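The Pause

1. The table

In the flat in Pludel there were persimmons on the tablecloth and persimmons on the bedsheet, and by September I was seeing them when I closed my eyes. I had rented my hands to the Plella study for the summer. So I wrote it to my sister, and she asked if my hands were well paid, and I answered that they were paid better than my head had ever been.

The method was simple to explain and slow to do. You hold a gripper in each hand and you do the housework with them. Your own fingers are not allowed to touch anything. The grippers remember where they went and what they saw, and later a robot in the Cheng building, which has never been inside a home, must learn from it how a home is done. One piece of work was called an episode. An episode began when the grippers were at rest and it finished when the task was complete.

I was a careful worker. Before each episode I waited. I looked at the tray and I thought about which side to take it from, and only then I moved. My partner at the table was quicker than me, and she would stand with her gripper already turned to the table while I was still thinking.

The waiting was a problem. In the handbook, on the page for trimming, it was written that all motionless time had to be removed before training. The software from Altex did it automatically. If the grippers stayed still for longer than 2 seconds, the still part was cut out, and the two ends were joined. I found my table episodes on the office computer one evening and watched them after the trimming. I did not recognize myself. I was a person who had no doubts. I came down on that white cardboard bottom like a bird on bread.
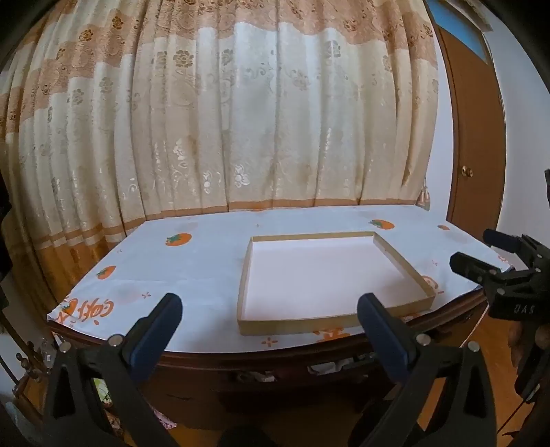 Despina Delić wanted to know who had told me that stillness was empty. I said it was the handbook. She said she had written the handbook, in one weekend, with a fever, and that I should not take it for scripture. Then she sat down beside me without taking off her coat and asked to see the originals.

We watched until the cleaners came. She was not looking at the grippers, as I had expected. She had a pencil and she made a mark each time I stopped, and beside the mark she wrote what I did next. When I stopped for a short time, I mostly continued as before. When I stopped for a long time, I mostly changed my approach: another corner, a lower angle, the other hand first.

"You are deciding," she said.

"I am slow," I said.

"Perhaps it's the same colour of thing." She often made sentences like this one, and I wrote them down to learn the language from them, and only much later I understood that other people did not speak so.

2. The bed

She asked for clothes next, as a tray keeps its shape and forgives you. Clothes do not forgive. You take a sleeve and you receive a whole sweater, or you take a whole sweater and a sleeve stays behind.

There was a red knit that I came to know better than some of my relatives. It was bright and heavy, and it gathered into a lump where the fingers closed on it, and all the rest went straight down over the front of the bed. With the left gripper I had to hold something else at the same moment, a thin pinkish thing which wanted only to slide. The striped one I left in its knot for as long as I could.

Despina's new instruction was one line. Wait as long as you wish, and do not apologize to the camera. I had not known that I did this, but the sound was on in the early recordings, and she had heard me. Sorry, sorry, before every sleeve.

In all we made 1096 episodes on the bed and the table. Each was kept in two versions, one trimmed and one whole. I did the naming of the files myself, in the evenings, with tea. A robot was to be trained on each version and neither would be told about the other, which I found a little sad, as with twins in old films.

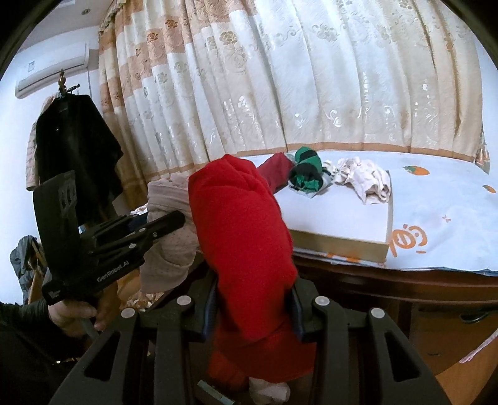 3. The result

I was invited to the Cheng building to see the test. There was a bed there too, with a plain grey sheet. I looked for the fruit anyway.

Each robot had 96 attempts to lift one garment from a pile and lay it down apart from the others. The trimmed robot went first. It was fast and it had my elbows, if this can be said. It dived into the pile, took what it met, and if two things came up together it carried both of them with full confidence to the other side. It succeeded 61 times.

Then the other one. It came over the pile, and it stopped.

One of the engineers reached for his keyboard, thinking it had crashed. Despina put her hand flat on top of his. I knew how long it would be. I was holding my breath the way I hold it, and I let it out, and the arm turned its wrist a little to the left and went down for a sleeve.

It succeeded 90 times. In the paper there is a table with these numbers and a paragraph warning that one pair of hands is a small sample, and that the work must be repeated with others. I agree with the paragraph. I checked its commas.

But on the walk to the tram I asked Despina what the robot was doing when it stopped, if it was deciding, or if it was only copying the outside of a person who decides. She walked for a while with her hands in her pockets. The tram came and we let it go, and she was still thinking when the next one opened its doors.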